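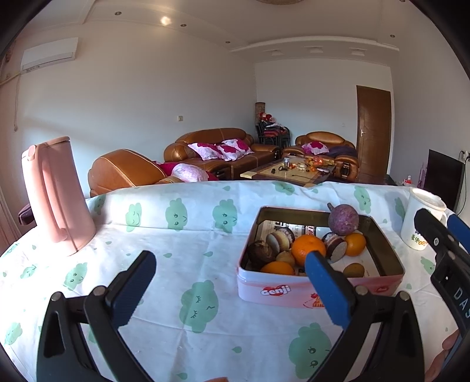

4. Results

4.1 What the tins hold

We asked 300 households in two towns, Semotov and Flesent, whether they owned a decorative food tin that no longer held the food it was sold with. The question took some people a moment. A tin that has been on the same shelf for years stops being a tin and becomes "where the batteries are," and several respondents said no to our question while resting an elbow on the evidence. After a second round of asking, with the word "tin" replaced by "metal box that once had cookies in it," the count of eligible households rose sharply, and we have used the second wording throughout.

From these households we drew 74 tins for full inventory. Owners were told not to tidy first. We have no way of knowing how many obeyed, though one inventory in Flesent lists a single spool of white thread and a freshly sharpened pencil, and we have our suspicions.

The 74 tins gave us nearly 1,000 separate items, coded with the Prallimetti sheet, a household-goods checklist that was designed for kitchen drawers and shows it. The sheet has separate codes for corks, bottle stoppers and "other things that go in bottles." It has one code for paper. Since paper was the largest class of contents in both towns, we had to split that code ourselves, and the five types we ended up with were instructions, receipts, advertising, personal papers, and paper that had been kept because something was written on the back of it.

Sewing supplies, which popular opinion holds to be the natural and final contents of every cookie tin, came second. Respondents expected them to come first. Many also reported being let down as children by opening a tin and finding buttons, and a few of those people now keep buttons in tins where children can reach them. We did not pursue this.

4.2 Why paper stays

Printed advertising was the type we least expected to find in quantity. It arrives unasked, it goes out of date, and most of the people we spoke to described it as trash. They then showed us some they had kept.

The reasons given fell into two loose groups. In the first, the sheet was being held for a purchase that might yet happen. A household in Semotov had kept a leaflet for a wardrobe through two changes of address, and the wardrobe remained under discussion. In the second group there was no reason at all, or the reason had left before the paper did. Asked why a given sheet was in the tin, these respondents tended to say that it had been in there already. Asked who put it there, couples named each other.

Fit seems to matter more than content. A sheet that lies flat in the tin, or needs only one fold, lasts longer than one that has to be forced, whatever is printed on it. Owners rarely remove a sheet from the bottom of a tin, as doing so means lifting out everything above it, and by then the phone has rung. The bottom sheet becomes a kind of liner. Two respondents defended theirs on those grounds and said the tin would rattle without it – a claim we tested on one of the two and can confirm.

Figure 3 shows the plainest form of the pairing, a printed sheet kept in a food tin. We draw no conclusions from it about shelving or furniture.

Figure 3. Open rectangular tin with pink exterior and gold-colored inner rim, biscuits and strawberries illustrated on the front. The sheet inside carries Chinese text, a red logo, a barcode and product images.

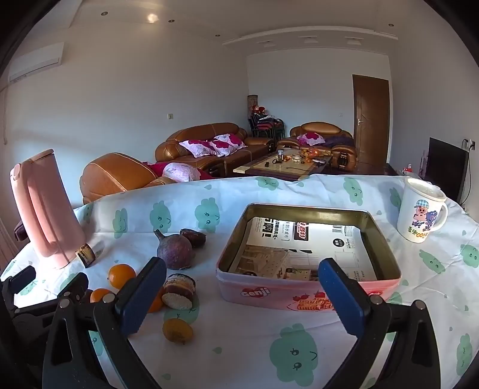 4.3 Tins that had been emptied

A small share of the tins contained nothing. We had planned to drop these, but their owners talked about them at greater length than anyone else in the study, so they stay in.

An empty tin was nearly always described as being between jobs. It was "too good to throw out," a phrase we heard so often that the Fang coding software began to suggest it after the first two letters. When we asked what a tin would need to be like before it was bad enough to throw out, most people mentioned rust. None of the empty tins had rust. Dents did not count, and neither did a lid that no longer closed, which was thought to be a matter of technique.

Owners in Flesent were more willing than owners in Semotov to give an empty tin away, provided it went to a relative. Semotov owners preferred to put a smaller tin inside it. Our coding rules had not foreseen this, and the question of whether a tin that holds an empty tin is itself empty used up most of a Friday. We settled on counting the outer tin as full and the inner tin as empty. The reverse was also proposed, and its supporter has asked that the disagreement be noted.

Lids stored apart from their tins were recorded under "other things that go in bottles," there being no better code, and were left out of the totals.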